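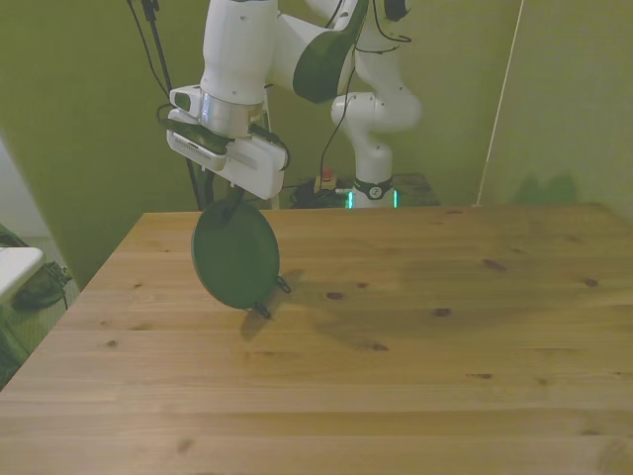 A white robotic arm holding a dark green, disc-shaped object above a wooden table.

Service Technician, Gym Equipment (full time, permanent)
Zatel, Prulcombe

Zatel supplies, installs and looks after strength and cardio equipment for gyms, schools, hotels and physiotherapy practices. We have 496 sites under service contract and need another technician to join the field team working out of our Prulcombe depot.

The job

You will travel to customer sites in a company van, carry out planned servicing and deal with breakdowns. Most of our work is on treadmills, exercise bikes, rowing machines and selectorised weight machines. We are an approved service partner for Rautiainen and Mikmont, and those two makes account for the greater part of the call-outs.

Your work will include:
Replacing running belts, decks, drive motors and control boards
Inspecting and replacing cables, pulleys, guide rods and weight stack pins
Re-covering or swapping worn seat and back pads
Assembling and levelling new machines, and bolting racks and rigs to the floor where the site allows it
Taking unsafe machines out of use and explaining the reason to the site manager
Completing the job sheet on the tablet before leaving site
Keeping van stock in order and returning faulty parts to the depot

You will start from home on most days and call at the depot once a week for parts. Nights away are occasional, usually when we fit out a new gym, and are paid at the overnight rate.

What we ask for

A full driving licence
Experience in mechanical or electrical repair. This can be gym equipment, but we have taken on people from lifts, bicycles, vending machines and white goods
Able to read a wiring diagram and use a multimeter safely
Fit enough for regular lifting and kneeling. Heavy lifts are done in pairs
Polite with customers, including when the gym is busy and a machine has been out of order for a while

Training on both main makes is given. The first four weeks are spent with Toivo Karppinen, our senior technician, and you will take on your own round after that. A background check is required for work in schools.

Pay and conditions

£658 a week during the six-month probation, rising to £683 a week once it is passed
40 hours a week, with one Saturday in five on call
25 days' holiday plus bank holidays
Van, fuel card, phone, tools and workwear supplied
Workplace pension
Free use of the training room at the depot, including for one member of your household

The Saturday on call is paid as a full day whether or not you are sent out.

How to apply

Send a CV and a short covering letter to Vilja Ahonen at the Prulcombe depot, by post or through the form on our contact page. Please say which kinds of machine you have repaired and how much notice you have to give. No photographs, please.

Closing date: 22nd December. Interviews are held at the depot with Vilja Ahonen and the service manager, Joonas Halonen, and include a half-hour practical test on a cable machine. Tools are provided for the test. Travel costs are refunded on production of a ticket or mileage note.

We also take on one apprentice each July. Enquiries about the apprenticeship go to Marisol Bedoya and should not be sent with applications for this post.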